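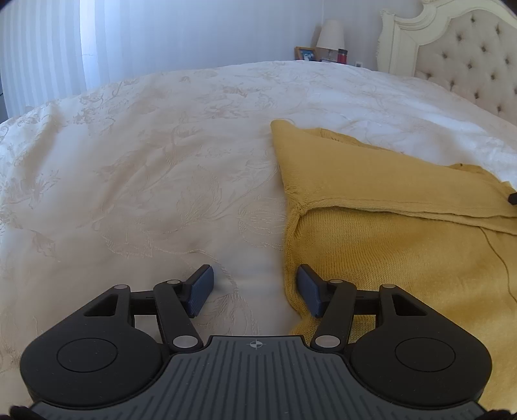
A yellow knit blanket on a white bedspread.

The owner of the Lurkley bike shop has ridden the Pravinura every October since it was a club event with paper numbers. The route is 90 miles now, mostly on farm roads, and last fall it drew 656 riders. We talked in July 2021, between two repair jobs.

"I'm not fast," she said. "I finish in the back third and I'm fine with it. The people up front are having a different day from mine."

She rides a steel Šimek frame she bought used and has repainted twice. Customers ask why she doesn't race one of the carbon bikes she sells. "It fits me," she said. "I know what every noise on it means."

The hard part of the course is the Kiltel climb, which comes late. Riders who go out too quickly usually lose the most time there. She tells new riders to eat before they get to the bottom and to pick a gear that feels too easy.

"The first year I walked it," she said. "Second year I walked half. I didn't ride the whole thing until I was 55."

She doesn't follow a training plan. Last season she logged 1,155 miles before the start, nearly all of them before the shop opened in the morning. She doesn't own a power meter and doesn't plan to get one.

Asked about watching the pros, she said she still puts the mountain stages on in the shop with the sound off. "I like the guys who get dropped and come back. I don't care much who wins."

She has already sent in her entry for this fall. She still needs to replace the rear wheel.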